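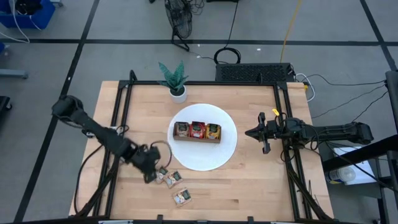

Sound for Documentary Interviews
Notes for the Thursday group, second unit
Prepared by Mỹ Đàm

Please read these notes before class. We will not go through all of it together and the practical part takes most of the afternoon.

1. Why we begin with the room

Students usually ask me first about the microphone. I prefer to speak first about the room, since a modest microphone in a quiet room gives a better result than a costly one in a noisy kitchen. When you arrive at the location, stand still for one minute and listen. Refrigerator, ventilation, traffic, a neighbour with a radio. Write down each sound and who can switch it off. If you switch off a refrigerator, leave your car keys inside it, so you cannot go home without remembering.

Hard walls and bare floors return the voice to the microphone a little later, and the listener hears it as distance. Curtains, coats and blankets help. Put them behind the camera and at the side of the speaker, where the lens does not look.

2. Placing the microphones

Use two microphones when you have two. The first is the short shotgun on a boom stand, above the forehead and pointing to the chest. Lower it until the camera operator complains, then raise it by the width of a hand. The second is the lavalier, on the clothing at the level of the breastbone. Ask permission before you touch anybody's collar. Necklaces and scarves should be discussed before recording.

Record each microphone to its own track. Do not mix them on location.

3. Levels

Ask the person a real question for the test. "What did you eat this morning" makes a voice that is quieter than the voice which tells about a lost brother or a closed factory. Leave enough space for it. Peaks near minus 12 dBFS are a good habit for speech.

4. Room tone

After the last question, everybody stays seated and silent while you record one full minute. The editor will need it under every cut.

5. Case for discussion: Gadton

We listen to three extracts from "Gadton", the documentary by Hubert Olszewski about a town after its mill was closed. The sound recordist was Yvette Bergeron. In the second extract Warrick Pearce speaks beside an open window. Consider:

Would you close the window?
At which moment do you notice the street, and what is he saying then?
Is the cut to the lavalier audible on headphones? On the classroom speakers?

6. For next class

Record one interview of up to 300 seconds with a person you do not know well. Hand in both tracks, the room tone, and a location report of one page. Label the files with your family name first. Headphones can be borrowed from Zdzisław Kurek at the equipment desk, with student card.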